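Ticket: Two-gripper box lift, width estimate jumps on clear container
Component: Pustix (perception), Tai (episode aligner)
Project: Flendudero
Opened: 6th July
Status: Fixed in branch, awaiting merge

Summary

Episodes with the clear plastic box fail the alignment check in Tai. The opaque boxes pass with the same settings. Of 125 episodes in the batch, 19 were rejected, and every one of those used the clear box.

Symptoms

Tai stops with "relative pose residual above limit" shortly before both grippers close. The log shows the box width from Pustix switching between two values from one frame to the next. The pose of each gripper on its own is stable. Only the transform between the two jumps, and it jumps at the same time as the width.

What was tried

Re-ran hand-eye calibration on both grippers. No change.

Checked clock offset between the two recordings. Offset was 3 ms before correction and within limits.

Raised the residual limit in Tai. The episodes pass, but the replayed paths have a visible kink just before the grasp. Reverted.

Turned off the box term in the aligner. Residual drops to normal on all rejected episodes. This points at Pustix and clears the tracking.

Cause

The segmentation step in Pustix picks the strongest pair of long edges and treats them as the box walls. With an opaque box there is only one sensible pair. With the clear box on the white table there are more candidates, and a reflection on the floor of the box can win over a wall.

The approach pose shows the problem well: both grippers open, one at each end of the box, and a bright streak running lengthwise down the middle. The tinted strips along the left and right sides are the edges we want, and they are much fainter than the streak.

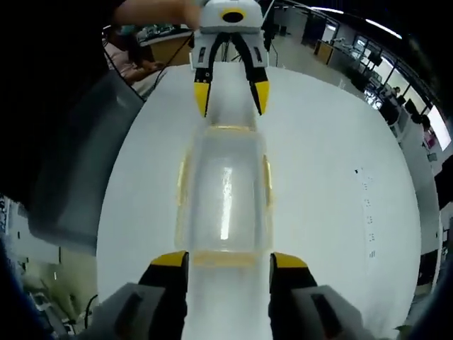 Fix

1. Mask saturated pixels before edge extraction, with a margin of 5 pixels.
2. Reject any edge pair whose midpoint does not fall between the fingertips. The yellow tips are already tracked, so this costs nothing extra.
3. Hold the last good width if no pair is accepted, and write a flag to the log – Tai now reads the flag and lowers the weight of the box term for that frame.

Result

All rejected episodes were run again through the branch and pass at the original limit. Opaque boxes give the same output as before.

Still open

The Lumen viewer draws the held width in the same colour as a measured one. Separate ticket to follow. The default mask margin should be looked at again before the October release.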